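4. Composer le bouquet dans le vase

Cette section concerne le kit de fleurs artificielles Lakance. Le montage du vase est expliqué dans la section 3. Si le vase n'est pas encore stable, ne commencez pas ici.

Ce qu'il faut préparer : le vase, les tiges sorties de leur sachet, un chiffon sec, une pince coupante.

4.1 Préparer les tiges

1. Posez les tiges à plat et laissez-les se détendre 20 minutes. Elles ont voyagé pliées.
2. Redressez chaque tige avec deux doigts, en partant du bas.
3. Ouvrez les pétales des oeillets un par un. Pour les gerberas, il suffit de pousser le coeur avec le pouce.
4. Écartez les feuilles de la tige, mais pas plus que l'angle droit.

Attention : le fil de métal dans la tige peut casser si on le plie plusieurs fois au même endroit.

4.2 Placer les fleurs

5. Mettez le vase dans sa position finale. Dans un coin, laissez 5 cm entre le vase et chaque mur, autrement les feuilles du fond se plient.
6. Commencez par les fleurs larges, en bas. Les gerberas cachent bien le bord du vase.
7. Ajoutez les oeillets au-dessus, les roses et les blancs mélangés.
8. Glissez les petites fleurs fines au milieu - elles remplissent les vides.

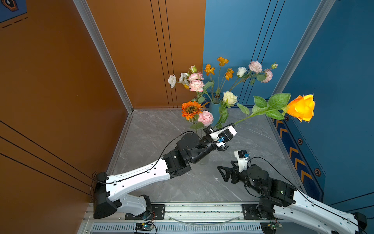 9. Gardez les roses à longue tige pour la fin. Il faut les tenir par la tige, jamais par la tête, et les descendre tout droit jusqu'au fond.
10. Reculez de deux pas et regardez l'ensemble. Si un côté semble plus lourd, tournez le vase avant de déplacer les fleurs.

Note : une tige trop haute peut être raccourcie. Coupez peu à la fois, et toujours par le bas.

Attention : ne mettez pas d'eau dans le vase. L'eau fait rouiller les fils et laisse une odeur.

4.3 Entretien

Passez le chiffon sec une fois par mois. Pour les pétales frisés, un pinceau doux est mieux. Les pièces de remplacement se commandent sous la référence Tirum 336.

Texte : Rania Nasrallah. Relecture : Mahmoud El Sherbiny. Version du 2021-05-02.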